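To: Cladunlow Repair Circle list
Subject: Re: Where do I start with an old desktop?
22 May 2025

Hello all, and thank you for such a nice question. I've had the Dell open on the slotted bench, lying on its side, which I find much the kindest way to work on a tower (and kinder to the back, too!).

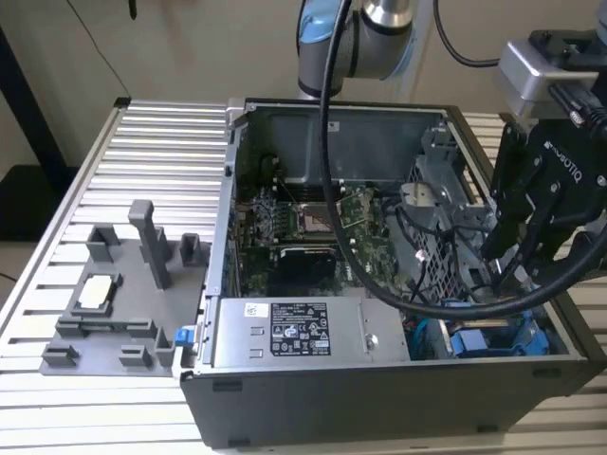
Side panel off, processor socket empty.

> On the earlier message, a new member wrote:
> I've been given an old desktop and would like to
> save what I can. Do I pull everything out, or is
> there an order to it? I'm nervous of the cables.

Don't be nervous! Unplug it at the wall, then just sit and look for a bit. Follow the red, yellow and black wires with your eye before you touch any, and write down where each one goes.
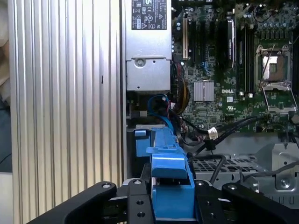

Iolanda Pimentel
Bench Co-ordinator

Do be careful of an open processor socket like the one on this board. Keep fingers and screwdrivers well away from it, and if you have a plastic cover in a drawer, pop it on. Dudwood sent us a bag of 60 covers and I'd gladly post you one.

I'd go for the drives next. Ours sit in a metal cage behind blue plastic handles, with clips at the top, and I do like a bit of colour to tell me where to put my hands.
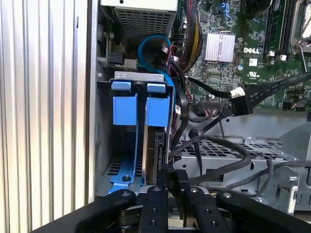

Cladunlow Repair Circle – Desktops and Drives Team

Ease the data cables off by the plug, never by the flex, and label them as you go. Masking tape is fine, though I've grown fond of the little Trendex tags, which come 800 to a roll and will probably see me out.
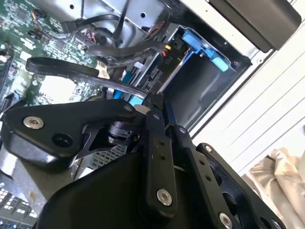
List digest, issue 463

Black cables on a green board all look alike after a cup of tea, so do read any lettering on the plugs. One of ours says P10, and that went straight into my notebook. Write and tell us how you get on, and if a screw won't budge, leave it and ask.

Warmly,
Iolanda

Last updated: May
Contact the list | © Cladunlow Repair Circle | Back to top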